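Door handle

A door handle is a fitting used to open or close a door. The word covers several kinds of hardware, among them knobs, levers, pull handles and recessed grips. In everyday British use, "door handle" most often means a lever, while a round fitting is called a doorknob.
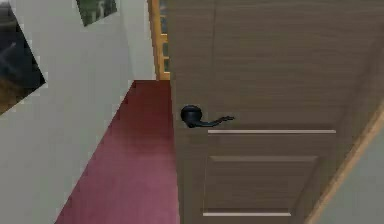 Most handles on hinged doors inside a building do two jobs. They give the hand something to hold, and they work a latch that keeps the door shut. A handle that does only the first job is called a pull handle or, when both sides are alike and neither turns, a dummy handle. Cupboard doors and sliding doors usually have handles of this second sort, with a magnet, a roller catch or the weight of the door doing the rest.

Parts

The part that is turned or pressed is the lever or knob. It is fixed to a square bar, the spindle, which passes through the door and joins the handles on the two sides. The spindle runs through a square hole in the latch case, known as the follower. When the follower turns, it draws the latch bolt back into the door edge. A spring pushes the bolt out again when the handle is let go.

The latch bolt is sloped on one face so that it slides over the strike plate as the door closes. The strike plate, also called the keep, is screwed to the door frame and is often lipped to protect the wood. If the bolt and keep do not line up, the door will rattle or fail to catch, a common fault in houses where the frame has moved.

The plate between the handle and the door is either a rose or a backplate. A rose is small and covers only the area around the spindle. A backplate is longer, and may include a keyhole or a thumb turn for a bathroom bolt. A separate cover for a keyhole is called an escutcheon. Roses may be fixed with visible screws or with a cap that hides them.

History

Early doors in much of northern Europe were held by a wooden bar or a simple latch lifted with a string or a finger. The thumb latch, usually made by a blacksmith, came later and is still fitted to cottage doors, sheds and garden gates. Pressing the thumb piece lifts a bar on the far side clear of its catch.

Knobs of brass, wood, glass and glazed china were common in British and American houses in the nineteenth century. Lever handles had long been usual in France, Germany and other parts of the continent, and they became more common in Britain during the twentieth century. Much of the change took place in new housing, where pressed metal and later aluminium made levers cheap to produce.

In her survey of small domestic fittings, Leire Aguirre divides twentieth-century levers into the "straight" and the "returned", the latter having an end that bends back towards the door. The returned shape is less likely to catch on sleeves and bag straps, and is often asked for in schools and hospitals.

Manufacture and finish

Handles are cast, forged, pressed or machined. Zinc alloy is widely used for cheaper ranges, usually under a plated or painted surface. Brass is heavier and can be polished again when worn. Stainless steel is chosen for busy public buildings, and nylon over a steel core is found where a warm surface and strong colour are wanted.

Small makers tend to work in solid brass or bronze. The Illwood workshop, founded by Nabil Abou Jaoude, sold its first handles unlacquered so that they would darken with use. Its Nasska lever was made in a single run of 300 pairs and was later copied in zinc by Paiva, with a lighter spring and a shallower rose. The two versions can be told apart by the grub screw, which sits underneath on the Illwood pattern and at the side on the Paiva one.

Fixing and adjustment

Height varies by country and by type of building. A fitter normally marks the centre of the spindle on both faces of the door and drills from each side in turn – drilling straight through from one side can split the far face. The distance from the door edge to the centre of the spindle is called the backset. A short backset suits knobs badly, as the knuckles may scrape the frame.

A drooping lever is usually the result of a weak return spring. Some handles have a spring inside the rose, known as a sprung rose, while others depend on the spring in the latch. Heavy levers fitted to a light latch will often sag after a few years. Replacing the latch cures this in most cases. A loose lever may only need its grub screw tightened, provided the spindle is not worn at the corners.

Ease of use

Levers can be worked with an elbow, a forearm or a closed fist, and are easier than knobs for people with weak grip or painful joints. Building rules in many countries call for them, or for something equally easy to use, in public buildings. Knobs are still preferred by some households with young children or with pets that have learned to pull a lever down.

Colour also matters. A handle that stands out clearly from the door is easier to find for people with poor sight, and guidance on public buildings commonly asks for contrast between the two.

Collecting

Old knobs and levers are bought by restorers and by collectors. Pairs with their original spindle fetch more than single pieces. The Bristumer collection holds 730 handles, mostly from demolished houses, and its printed list was last revised on 6/8/21. Of these, 19 are still attached to part of the door they came from.

See also

Latch
Mortice lock
Escutcheon (furniture)
Door furniture
Panic bar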